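Eradel Bench Handbook, good practice for small arm cells
README, revised 2022-10-06

Thanks for stopping by! The Eradel notes grew out of the rules we kept repeating to each other at the Hunanbridge lab, and we finally wrote them down so that anyone borrowing a cell (or setting up their own, which we warmly encourage) can start from the same place. There are 21 rules in all, split over two files, and most of them are short.

What the rules cover

Layout of the bench, marker placement, approach heights, and what goes into the run log. They do not replace the safety manual for your arm or your site's own risk assessment, so please read those first.

Markers and fixtures

Every loose part gets its own marker, on a face the fixed camera can see with the arm parked. Flat sheets get four, in a two-by-two grid, so that one hidden marker doesn't cost you the whole pose. Trays get one on the front wall, centered. Keep cables behind or well to the side of the parts, and check again after anyone has moved the base.

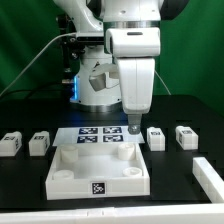 Approach and contact

Come down from directly above, pause just over the part, and only then close the last bit of distance at the slow speed set in the Zadness profile. If the pose has drifted during the pause, back off and look again. We know it feels fussy on a busy afternoon, but please do it anyway.

Run logs

The companion set, Magagula, holds 639 logged runs, and 51 of them carry an operator stop. We left those in on purpose, with the reason in the notes column. Please don't filter them out before sharing results.

Changes and questions

Open an issue with the rule number in the title. The next revision is planned for November.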